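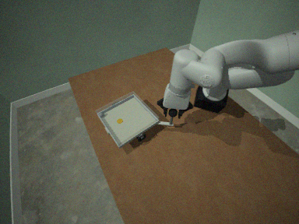
Visiting Trerness: Your Questions

When should I come?
June, if you like daylight and don't mind sharing it. The harbor path is dry by then and the ferry runs on Sundays. April is quieter, and you'll learn what your raincoat is made of.

How do I get there?
Take the ferry from Govside. The crossing is 32 minutes on paper. Foot passengers can turn up on the day; cars need a booking.

We use cookies to remember your preferences. Accept all | Manage settings

Is the lighthouse open?
Yes, Tuesday through Saturday. There are 200 steps and no elevator. The view from the bottom is also very nice.

Where can we eat?
Kröger, on the quay, does fish soup and a good rye bread. They close when the soup runs out, so a late lunch is a gamble. The Caltik bar opens at five and serves toast, which it calls small plates.

Can I bring my dog?
On a leash, yes, everywhere but the bird cliffs. The birds were here first and are rude about it.

Is there a bank machine?
One, outside the post office. It likes to rest on weekends. Most places take cards.

Do I need a permit to camp?
You do. The office on Church Lane issues them until noon. Pitching on the golf course is not allowed, however flat it looks.

How many people live here?
3083 at the last census. In summer it feels like most of them are ahead of you at the bakery.

Page last updated 2021-04-24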